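PRESS RELEASE
For immediate use

Jomlow council leader told: correct the record on port talks

Opposition group calls for full minutes after "deal is done" remark

The opposition group on Jomlow council has today called on the leader, Keyvan Fallahi, to set out in writing what he meant when he told a public meeting that the Hirkari port deal "is done, signed in all but ink".

No such deal has come before members. No vote. No paper. His own office put out a note less than two hours later saying the leader had been "speaking of his hopes for the talks" and that the council's position was unchanged.

Both can't be right.

Group leader Tài Tôn said: "Either the leader told residents something that wasn't so, or his press office did. We have asked which. We've had a two-line email back thanking us for our intrest."

What was said

The remark came near the end of the September meeting at Enton Hall, in reply to a question from the floor about jobs at the old ferry yard. Mr Fallahi was not reading from notes at the time. The prepared speech, handed to reporters beforehand, speaks only of "early and friendly contact" with the Hirkari side.

Asked again on the way out, he said he stood by "every word of it". The note from his office followed at 9.40pm.

Why it matters

The draft terms, as far as members have seen them, would give Hirkari use of the east quay for 52 years. The council would pay for dredging. 82 households on Châu Street back directly on to the quay and have had no letter, no visit, nothing.

A petition asking for the terms to be published passed 500 names this week. It was handed in at the front desk and a reciept given. 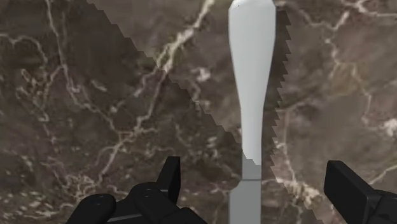

What we are asking for

- Full minutes of every meeting between the leader and Hirkari, including the trip in spring.
- A written statement from Mr Fallahi, in his own name and not his office's, saying whether any promise has been made.
- A vote of the full council before any more talks take place.
- A meeting for Châu Street residents, in the evening so people at work can come.

Cllr Tôn said: "People are fair. They know politicians say daft things at the end of a long night. But you come back the next morning and say so yourself. You don't send a press officer out to say you meant something else, and then tell a reporter you meant it all along."

The group has put down a motion for the next full council. Text of the motion available on request. If the chair refuses it we will ask for reasons in writing.

Ends

Notes to editors

Cllr Tôn is free for interview this afternoon up to 4pm, then again after 6. Phone is best.

The group has no objection to trade with Hirkari as such and voted for opening talks last year.

Contact: Opposition Group Office, Jomlow Town Hall.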